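# Faltia Field Kit for Stream and Wetland Sampling

The Faltia kit holds what one person needs to take water and sediment samples at a site and get them back to a lab in usable condition. It was put together by Henalholm for watershed groups, land trusts and town conservation staff.

## In the case

- 20 sample bottles, 50 ml, with write-on labels
- 9 sediment tubes with caps
- Folding sampling pole with bottle clamp
- Thermometer on a cord
- Pad of chain-of-custody forms
- Hard case with shoulder strap

Preservatives are not included. Your lab will supply the right ones for the tests you order – ask before the trip, as some have to be added at the site.

## Cleaning between sites

Mud and plant fragments carry invasive species from one stream to the next. Scrub the pole and clamp, rinse them with clean water, and let everything dry fully before the case is closed. The foam liner lifts out and can be washed by hand.

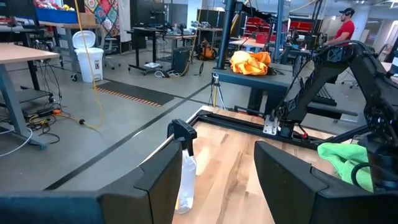
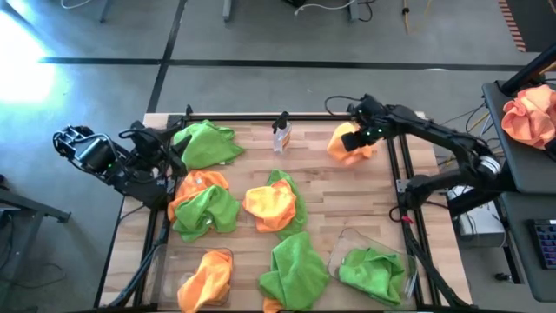 *Top: clear spray bottle on the wooden tabletop. Bottom: orange microfiber cloth.*

Don't use bleach on the clamp. It pits the spring, and replacement clamps are sold only as a pair.

## Using the results

Samples taken with this kit can support a permit comment or a complaint to a state agency, but the paperwork matters as much as the water. Fill in the form at the site, in ink, and have each person who handles the case sign it. Check your state's rules on holding times.

## Ordering

| Item | Price |
|---|---|
| Faltia kit, complete | $205 |
| Refill set of bottles and labels | $50 |
| Clamps, pair | $20 |

The older Skamidside case was dropped in January. Faltia bottles fit it, the sediment tubes do not. Groups that still have a Sveinbjörnsson pole can keep using it with the new clamp.

Orders received by 3rd August ship before the fall sampling season. Shipping is added at checkout.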